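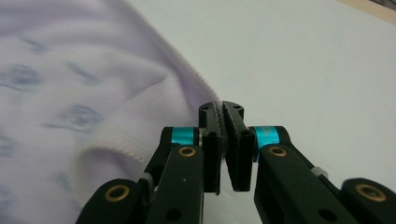

Progress report no. 2 – Merar Clothing Library, sorting and mending room
To: the Grestano Fund

Hi all,

Second report! I've tried to keep this one shorter than the last, which Ákos Gál told me (kindly) read like a novel. He's still our contact on your side, as far as I know, so Ákos, if I go on too long, blame the tea.

The big number first. We've now put 1,537 garments through the room and back out onto the shelves or into family bundles. The plan we wrote in January had us a fair bit below that by now, so I'm pretty chuffed. Most of it is kids' clothing, a lot of it soft knits – pyjama tops, singlets, baby wraps, the sort of thing that gets washed a hundred times and still has plenty of life in it.

What slowed us down at first was folding, of all things. Woven cotton behaves itself. Knits don't. They stretch while you're smoothing them, and the hem rolls back on itself the second you let go, so you end up with a pile that looks fine at the bottom and like a dropped pavlova at the top. We lost a lot of mornings to refolding piles that somebody had already folded. The new tables have made the biggest difference there. We bought two from Michalík with the equipment money, both smooth and white on top, and fabric slides on them instead of catching like it did on the old trestles. Marks and thin patches show up much better against the white too. Pale colours used to be hopeless on the brown trestles, and we'd send out a lavender top and only spot the tea stain when it came back!

We've also changed the order we do things in. It used to be wash, fold, check, mend, and then of course fold again. Now everything gets spread out loosely first and checked before anybody folds it. Hems come first, all the way around, with your fingers on the stitching. Zigzag hems on stretchy fabric are the ones to watch, as a single popped stitch can run a long way once a toddler gets hold of it. Then neck, cuffs, and a quick look at any print. Faded prints are fine by us. Kids don't care, and if we pulled every faded print we'd have bare shelves by lunchtime.

Mending is going well but it's still where the backlog sits. We have 9 bags waiting, down from a number I was too embarrassed to put in the first report. The overlocker we got second-hand through Plorka is a beauty when it's threaded properly and an absolute mongrel when it isn't. It was out of action for 6 weeks waiting on a part, which is most of the reason the mending line on the attached budget is underspent. I'd like to carry that over to thread and elastic if you're happy with it. I'd sooner ask now than surprise you in the final report.

Training – we said we'd run 8 sessions and we've run them all. The early ones were too long. Two hours on your feet at a table is a lot after school drop-off, so we cut them to an hour and a bit and put the kettle on halfway through, and people started coming back for the next one. I'd budgeted for printed handouts but what people wanted was to stand next to somebody and copy their hands, so we only printed the one sheet, which is stuck to the wall. The leftover from printing is tiny and I've left it where it is.

A few things haven't worked. Our labelling by age is a mess (a size 2 in one brand is a size 4 in another, as any parent will tell you) and I think we'll switch to measuring across the chest. That means relabelling the lot, so please don't expect a pretty shelf next time you visit. The lighting at the back of the room is still poor after about 3 pm in winter. And we're getting far too many adult coats, which we don't have the hanging space for. We've started sending those on to the op shop.

Still to come this round: clear the mending bags, sort out the sizing, and get the baby bundles going properly. The bundles are the bit I'm most excited about. Each one will have wraps, singlets and a couple of suits, all checked, all folded the same way, so a tired parent can put their hand in and find what they need.

Receipts are in the separate folder. Give me a yell if any are too faint to read – the thermal ones fade something shocking. Thanks again from everyone at the tables.

Comments (3)

Lovely read. Do you take flannelette sheets or only clothes? I've got a cupboard full.

Yes to moving to chest measurements!! My two have never been the size on the tag in their lives.

Try a slightly looser tension on your overlocker for the thin knits, it stopped mine from puckering. Happy to pop in one morning and have a look.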